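Automation Planning, Unit 5: Budgeting a picking cell
Notes to go with the lecture, K. So. Updated 2024-06-29

Bring these to lab. Numbers on the board were rushed, use the ones here.

Where most first budgets go wrong: the arm gets a quote, everything else gets a guess. Arm is one line. The class sheet has 8 lines and you fill in all of them, even if the entry is zero.

The lines:
arm and controller
gripper, plus spare fingers
cables, brackets, cable dressing
work surface and bin
clamps, tape, small hardware
test items
integration hours
training and downtime

Gripper first, then arm. Payload has to cover the gripper AND the heaviest item. Last year two teams did it the other way round and had to re-quote in March.

Test items. Put real money here. Mixed shapes, things that lie flat, things that tip, at least one clear or shiny piece since those are hard on the vision side. Garden scoops and dustpans are cheap and awkward, good value. Don't buy five of the same box and call it a test set.

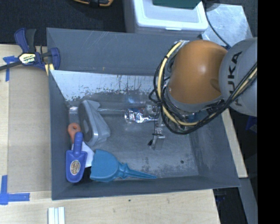 Should the bin and the clamps go in the same quote as the arm?
Keep them separate. Arm vendors mark up small hardware, and you will be replacing it on a differnt schedule anyway. Put bin, clamps and tape under shop supplies with their own yearly amount.

Worked case, Delside packing line. Two quotes came in, Trukora and Garrido. Trukora lower on the arm but cabling was left out. Garrido had cabling in, no spare fingers. Once both were filled out to the full sheet the gap was $1784, in Garrido's favor. Before that everyone in the room liked Trukora. Redo this one at home with the blank sheet.

Integration hours: ask for them in writing. If the vendor says "included", ask how many and who shows up. Olga Cabral covers contract wording next unit so don't get stuck on it.

Contingency. For class use a flat $2000 per cell, one cell only. Real projects use a percentage, we get to that later.

Used equipment: allowed for the assignment. Ask for hours on the arm, the controller version, whether the teach pendant comes with it. Check that spare parts can still be ordered. Cables get their own line on a used arm, price a full new set

Lead times go in the last column, in weeks. Longest one sets your start date. Gripper is often longer than the arm, people forget this.

For next time: fill out the sheet for the Vorevix case, one page, plus a short paragraph on which line you trust least and why. Hand in on paper, teh upload page is still down.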